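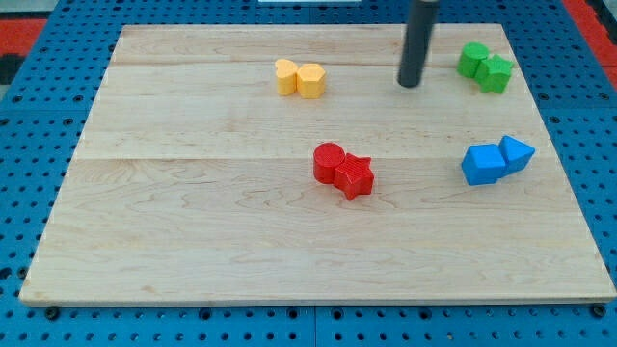 Margarida Vilela

Filed under: Help Desk > Comments & Accounts > Resolved

Ticket 2218 - reader comments missing from the Abreu ceasefire article

Hello Liam, and thank you for being so patient with all of us! I know how much work you put into moderating the foreign affairs pages, and I'd have been upset too if a whole conversation about the peace talks had gone missing overnight.

You wrote that the piece on press coverage of the talks showed 60 comments in the counter but only 31 on the page, and that several readers had accused Pladville of censoring anyone who criticized the sanctions. I can see why they thought so - the missing ones were nearly all from the critical side of the argument, which looked dreadful.

First I checked the moderation log, and no editor had removed anything. Then I cleared the page cache, with no change. Nuno Teixeira reloaded the thread from the January backup on our test site and got the same result, so that ruled out the database.

The trouble was in the word filter. An update had added the names of two armed groups to the blocked list, so any comment mentioning either one was hidden without a notice to the reader or to you. I've taken both names off the list, released the hidden comments and rebuilt the thread. Counter and page now agree.

5 February 2018: Hélder asked whether older articles were affected. Yes, 3 of them, all on the same conflict, and I've put those right as well.

Liam, would you post a short note under the article so people know what happened? I'm closing this for now, but do write back if a reader still can't find their comment.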